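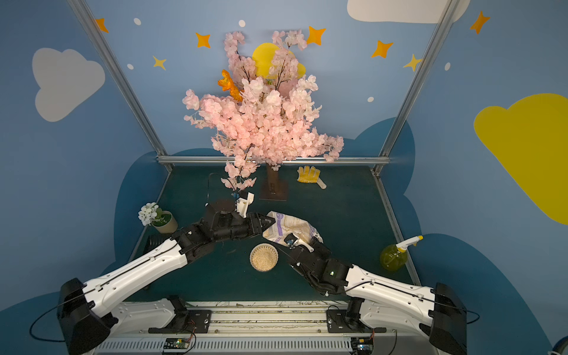
Go on the Saturday and go early, was what a reader who signs as Mossy wrote under my August post, because by two o'clock you won't get near the paper flowers and the car park turns into a bun fight. Well, Mossy, I did as I was told (mostly) and you were right about the car park.

So, the Tondgate Winter Craft and Display Fair, 7 Jan 2023. I'd been meaning to go for years and something always got in the way, usually the fact that it falls right after Christmas when I've got no money and no wish to put on proper shoes. This year I'd been given a bit of cash in a card and I thought right, that's my fair money, and I got the 8.49 bus before I could change my mind.

It's held in the old Prinness works on the edge of town. Prinness made wallpaper there until the eighties, and the long sheds are still standing, with those saw-tooth roofs that let in lovely flat light. Lovely flat cold light, I should say. There is heating, in the sense that there are heaters. I kept my coat on the entire day and so did everybody else, so if you're planning on going next winter, two pairs of socks and never mind how they look.

Entry was £6, or £4.50 if you'd booked ahead, and I hadn't. You get a paper wristband and a floor plan. The plan said 138 stands, spread over three sheds, and I'd say you need the whole day if you want to stop and talk, which I always do. Shed One is yarn and fabric. Shed Two is flowers, display and party things. Shed Three is tools, paper, paint, and the food.

I did Shed One first and rather fast. I don't knit, I've made my peace with it, but I do like to look at a wall of wool. There was a stand doing naturally dyed embroidery thread in tiny skeins and I bought three greens that I now can't tell apart at home under the kitchen light. There was also a man mending sewing machines while you waited, with a queue of people hugging their machines like poorly dogs. I wish I'd known! Mine has been making a noise like a gravel drive since the autumn.

Shed Two was what I'd come for. I make up table displays for a couple of cafes and the odd wedding, and artificial blossom is my bread and butter, so I had a list and a tape measure and I was ready to be picky. Blossom everywhere this year, pale pink most of all, and quite a lot of it better than what I've been paying for. The thing to look at is the stem. On cheap sprays the twig is one thick green tube with the flowers stuck on in pairs, and from across a room it reads as a bottle brush. On the better ones the twigs are thin and dark and a bit crooked and they droop where you'd expect them to. You can bend them, too, and they stay bent. I spent a happy half hour bending things.

The Hallovau stand was the biggest in the shed and had the busiest staff I've ever seen. They do whole trees, from tabletop size up to ones you could park under, and they'll sell you the branches separately so you can build your own. I asked what happens when the petals fade and was told, very straight, that pink goes first and to keep it out of a south-facing window. I liked that. Most sellers will swear blind that nothing fades. A tabletop tree was £53 and I walked away from it, had a cup of tea, walked back and bought it. The tea was a mistake, I always spend after tea.

At half past eleven there was a demonstration on painting backdrops for small displays, in a corner with benches, and it was the best thing of the day for me. The woman giving it had done shop windows for years and her advice was to paint your clouds bigger than you dare, with hard edges, and to let them run off the side of the board. Little fluffy ones look like mould from a distance. She also said to do your sky in two thin coats with a foam roller and to put the second on crossways, and that ordinary matt emulsion is fine and the special display paint is the same stuff in a smaller pot. I wrote all this on the back of my floor plan and then couldn't find the toilets.

(They're outside, behind Shed Three. Follow the duckboards.)

Lunch was a jacket potato with cheese and beans, eaten standing up next to a display of guillotines. It was a good potato. The queue was long but it moved. There was a soup stall as well with a shorter queue, and I heard two separate people complain that it was only warm, so I felt I'd chosen well.

Shed Three after lunch, and this is where I started flagging. The Begay stand had floral wire, tape, foam and cutters, all the dull things that you run out of on a Sunday night, and at good prices too. I got ten reels of dark brown tape, a box of wire, and a pair of snips with a spring that doesn't pinch. If you only go for supplies then you could start there, be done in an hour and save your legs.

By this point it really was packed. One of the stewards on the door told me they'd had 2,336 through by two o'clock, and I could believe every one of them was between me and the exit. Getting a tabletop tree in a box through a crowd like that is no joke. I apologised the length of the building.

A few grumbles, so you don't think I'm being paid. The floor plan had Sheds Two and Three the wrong way round, and people were cross about it all morning. The card machines kept dropping out, so take cash - the nearest cashpoint is back in town by the station and it's a good walk. And there are hardly any seats. A few more benches near the food would make all the difference, particularly for anybody who finds standing hard.

The bus home was late, and I shared the shelter with a couple who had bought a roll of felt as tall as they were. The tree went on my lap. I've had it on the kitchen table since, trying it this way and that, and I've already taken two sprays off the back to fill out the left side. Next job is a board behind it. I've got half a tin of blue in the shed and I'm going to do one enormous cloud and see what the cafe says.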